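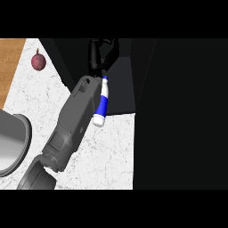 양파 얘기를 또 하냐고 하실 것 같은데, 네 또 합니다 ㅎㅎ 지난번에 올린 글에 보관법 질문이 제일 많이 달려서 이번에는 아예 양파랑 마늘, 감자까지 묶어서 제가 집에서 하는 방식을 적어볼게요. 전문가는 아니고요, 그냥 이사를 여러 번 다니면서 부엌마다 습도가 달라 고생을 좀 했던 사람입니다.

우선 망에 든 양파를 사 오면 저는 그날 바로 망을 풀어요. 귀찮아도 이건 꼭 해요. 망째로 걸어두면 가운데 하나가 물러도 겉에서는 모르거든요. 신문지를 펴고 쏟아서 하나씩 꼭지 쪽을 엄지로 눌러봅니다. 단단하면 보관용, 조금이라도 말랑하면 그 주에 먹을 것. 싹이 올라온 것도 먹을 것 쪽으로 보내고요. 말랑한 건 보통 그날 저녁에 카레가 되거나 볶아서 얼립니다.

보관용은 얕은 바구니에 한 겹으로 놓습니다. 예전에는 스타킹에 하나씩 넣고 매듭을 지어서 베란다에 걸었어요. 효과는 좋은데 꺼낼 때마다 가위를 찾아야 하고, 무엇보다 손님이 올 때마다 떼어내기가 영 번거로워서 그만뒀어요. 지금은 싱크대 맞은편 선반 맨 아래 칸이 양파 자리예요. 햇빛이 안 들고 바람은 조금 통하는 곳. 여름 장마철에는 거기도 눅눅해서 작은 선풍기를 하루에 한 번 돌려줍니다.

감자는 양파 옆에 두지 마세요. 저는 이걸 모르고 몇 년을 같은 상자에 넣어뒀는데, 싹이 어찌나 잘 나던지 밭인 줄 알았어요. 감자는 종이봉투에 넣어서 입구를 느슨하게 접고 다른 칸에 둡니다. 초록색으로 변한 감자는 아깝다고 도려내서 드시지 말고 그냥 버리시는 게 속 편해요.

적양파는 조금 따로 취급합니다. 제 경험으로는 노란 양파보다 빨리 물러지더라고요. 그래서 많이 안 사고 그때그때 작은 걸로 삽니다. 큰 걸 사면 꼭 반쪽이 남고, 그 반쪽이 냉장고에서 버터에 냄새를 다 옮겨놔요. 혹시 반쪽이 남으면 자른 면이 아래로 가게 유리 용기에 담고 뚜껑을 닫아두세요. 비닐 랩은 아무리 감아도 냄새가 새요.

반쪽이 자꾸 쌓이는 분들은 절임을 해보세요! 제가 제일 자주 하는 건데 진짜 쉬워요. 얇게 썬 적양파를 병에 꾹꾹 담고, 식초 200ml에 같은 양의 물, 설탕 두 숟갈, 소금 한 숟갈이 조금 안 되게 넣고 끓여서 한 김 식힌 다음 붓습니다. 다음 날이면 색이 분홍으로 확 올라와요. 샌드위치에도 넣고 고기 먹을 때도 꺼내고, 남은 국물은 샐러드에 뿌려 먹습니다. 저는 냉장고에 두고 한두 주 안에 다 먹어요.

이 비율은 예전 동네 요리 모임에서 만난 호시노 야스오(Yasuo Hoshino) 씨한테 배운 건데, 원래는 설탕이 세 숟갈이에요. 제 입에는 달아서 하나 줄였습니다. 단 거 좋아하시면 원래대로 하세요.

썰 때 눈 매운 건 방법이 참 많죠. 물안경도 써봤고 입에 물도 머금어봤고 촛불도 켜봤는데, 저한테 맞는 건 딱 두 가지예요. 칼을 갈아서 쓰는 것, 그리고 썰기 전에 냉장고에 30분쯤 넣어두는 것. 칼은 비싼 게 아니어도 괜찮아요. 제 건 Edska라고 적힌 평범한 식칼인데 숫돌 1000번으로 한 달에 한 번 갈면 양파가 사각사각 썰려요. 뿌리 쪽은 끝까지 자르지 말고 남겨두시고요. 그래야 다지는 동안 낱장이 안 흩어져요.

손에 밴 냄새는 스테인리스 숟가락을 쥐고 찬물에 문지르라고들 하던데, 저는 솔직히 잘 모르겠고 굵은소금에 식용유 몇 방울 섞어서 비비는 쪽이 나았어요. 그다음에 비누로 씻으면 돼요. 도마는 쓰자마자 찬물로 먼저 헹구고, 그래도 냄새가 나면 레몬 껍질로 문질러서 세워 말립니다.

마늘은 짧게만. 통마늘은 양파랑 같은 선반에 둬도 잘 지내요. 깐 마늘은 키친타월 깐 통에 넣어 냉장고에 두고, 타월이 축축해지면 갈아주세요. 다진 마늘은 지퍼백에 납작하게 펴서 칼등으로 바둑판처럼 금을 낸 다음 얼리면 하나씩 똑똑 떨어져요. 날짜도 꼭 적어두시고요. 저희 집 냉동실에서 1월이라고만 적힌 봉지가 나온 적이 있는데 몇 년도 1월인지 알 수가 없어서 버렸습니다 ㅠㅠ

양파 껍질은 겉의 지저분한 한 겹만 버리고 나머지는 씻어 말려서 육수 낼 때 써요. 다시마, 대파 뿌리랑 같이 넣으면 국물 색이 예쁘게 나옵니다. 너무 오래 끓이면 떫으니까 20분 안에 건지세요.

다음 글에서는 대파 얘기를 할까 하는데, 화분에 심어서 키워 드시는 분 계시면 댓글로 물 얼마나 주시는지 좀 알려주세요. 제 건 자꾸 누렇게 떠서요.

2018년 9월 27일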